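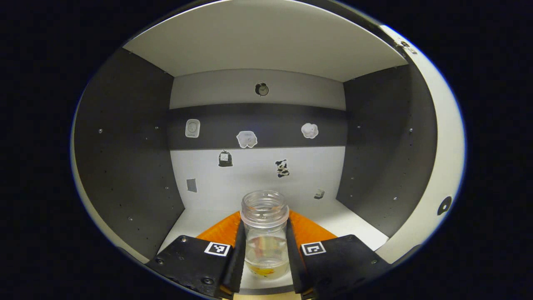 A clear plastic jar with a screw-thread rim, lid off.

Your questions about shopping at Medberg Refills, Grorthorpe
Last updated Monday, October 12, 2020

Hello and welcome! We get asked the same things at the counter quite a lot (and we really don't mind, please keep asking), but Nhung thought it would be kind to have the answers written down somewhere you can read them with a cup of tea before you come in. If you've never been to a refill shop before, start at the top. If you're an old hand, you probably want the bit about oils, which has changed.

I've never done this before. What happens when I come in?

Come through the door and you'll find the scales straight ahead, next to the till. Pop your empty container on, press the green button, and a little sticker comes out with the empty weight on it. Stick that somewhere you can see it and then wander round and fill up with whatever you fancy. When you're done, bring it all to the till and we take the weight of the container off, so you only pay for the food. If the scales are being moody, give us a shout. They sulk in cold weather, and so do we, a bit.

What sort of container should I bring?

Almost anything clean and dry with a good opening. Old coffee jars, takeaway tubs, the plastic jars that sweets and peanut butter come in, bread bags, cloth bags, an ice cream tub if you're feeling ambitious. People sometimes apologise for not having matching glass ones, and there's no need at all. Plastic is lighter to carry up Cludunum Hill and it doesn't smash when you drop your shopping on the step, which one of us has done more than once.

The main thing is a wide neck. You can get rice into a narrow bottle with a funnel and some patience, but you'll have a miserable time with pasta shapes. For flour and ground spices please do have something with a lid that screws or clips down properly, as they find their way out of everything else and you'll be hoovering your bag until Christmas.

How clean does it need to be?

Clean enough that you'd happily eat out of it. Hot soapy water is fine, or the dishwasher if the container can take it, and then let it dry completely. We do mean completely! Leave it upside down for a while and then the right way up with the lid off overnight. A drop of water in the bottom will turn a whole jar of oats into something very sad indeed. We do have a quick look before you fill, and if something's still damp we'll offer you a paper bag and no hard feelings.

I can't get the smell of the last thing out. Any ideas?

Plenty. A spoonful of bicarbonate of soda in warm water, left overnight, does for most smells. Lids are usually the real culprit, so if there's a liner or a rubber ring that comes out, take it out and wash it by itself. Curry powder and pickled onions are the hardest. If you've tried twice and it still smells of pickled onions, our honest advice is to let it be a pickled onion jar and love it for what it is. Or keep buttons in it.

How do I get old labels off?

Soak in warm water first and peel what you can. For the sticky stuff left behind, rub in a little cooking oil mixed with bicarb, leave it while you do something else, then wipe it away and wash as usual. You really don't need to get every scrap off for us. We can read the sticker perfectly well next to half a picture of a strawberry.

What if I forget to bring anything?

It happens to all of us. There's a donation shelf under the window with washed jars and tubs that other customers have dropped off, and you can help yourself for nothing. Paper bags are by the nuts. If you take something from the shelf it's lovely if you bring one back one day, but we don't keep a list.

Can I donate my spare containers?

Yes please, with lids if you still have them, and up to two bags at a time. The cupboard is small and we've had to climb over things. We can't take anything cracked, anything that has held cleaning products or paint, or baby bottles.

Is there a minimum amount?

No. If you need a single bay leaf for a stew, come and buy a single bay leaf. Prices on the bins are shown per 100 grams so that you can compare them easily. We know some of you find it hard to picture what that looks like, so there's a handwritten card by the scales with a few everyday comparisons on it in mugs and spoons.

What has changed with the oils?

We used to ask you to fill your own from the big taps. We now do it for you at the counter, which keeps the floor a good deal less slippery. Please bring a bottle that's only ever held oil, and tell us which kind it was. The chilli oil comes from Phí, a small kitchen over the river, and turns up when it turns up. If you'd like some put aside, leave your name with us and we'll ring you.

I have an allergy. Is it safe for me to shop here?

Please have a chat with us first. Nuts, wheat, sesame and mustard are all sold loose in the same room, and although every bin has its own scoop and we wipe down constantly, we can't promise that nothing has drifted. For some customers that's all right, and for others it isn't, and we'd much prefer you to be safe and shop elsewhere. We do keep a few sealed packets behind the till, so ask about those too.

How long will things keep at home?

Most dried beans, rice and pasta will be happy for months in a closed container in a dark cupboard. Wholemeal flour and nuts go off sooner, and the fridge helps. We write the best before date on every bin, so do copy it onto your sticker. Nhung uses masking tape and a pencil at home and swears by it.

Where are you, and can I get there by bus?

We're at the bottom of Cludunum Hill in Grorthorpe, next door to the shoe repairs. The 81 stops almost outside. There's a ramp at the side door, and if it's locked just ring the bell and one of us will come round.

My question isn't here. Who do I ask?

Nhung Tiêu looks after the shop most days and will answer nearly anything, including what to do with too many lentils. Come in and say hello, or put a note through the letterbox with your phone number on it.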